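Gitent two-arm laundry unit: notes from the Vesbridge open day

Reviewed from a demonstration in April. I had 15 minutes at the unit and another half hour with Laiba Cheema, who runs the laundry program at Vesbridge.

The Gitent is a two-arm machine with a two-finger gripper on each arm. The task on offer was sorting: take a garment out of a basket, move it to a folding table, release it. Folding is on the roadmap and was not shown. Control was autonomous, with an operator on the stop button.

Grasp selection is the strong point. The planner looks for a free edge or a hanging corner before it tries the middle of a pile, and mixed loads suit it better than a stack of identical towels. Cheema's log listed 506 attempts on the current software, 316 of them clean single-item picks. The rest were doubles or misses.

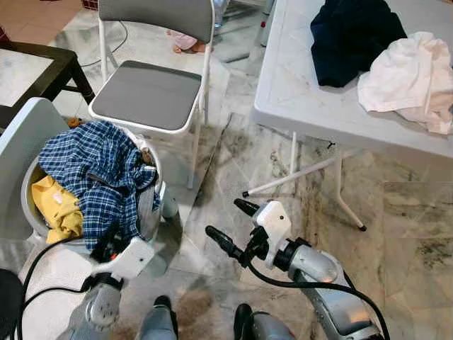 Basket and table positions, then the load from the wrist camera.
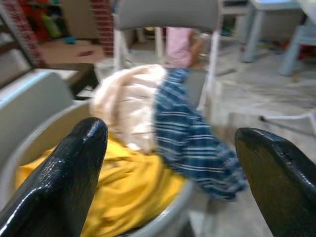 Speed is modest. The arm slows well before contact, and a missed pick costs a full retreat and a new look. Doubles are detected by weight, so two light items can pass as one heavy one. I would like a second check at the table.

Noise is low enough for normal conversation. Cable routing on the forearms needs work – any loop is a snag risk near loose fabric. The Stöcker arm I tested last year runs its wiring inside the link and costs more.

Service interval is 3336 operating hours. Fingers are changed with one hex key. Ingrid Quintanilla at Flavness, the distributor, quotes prices on request only.

Suitable for development work. Too slow for a commercial laundry at present.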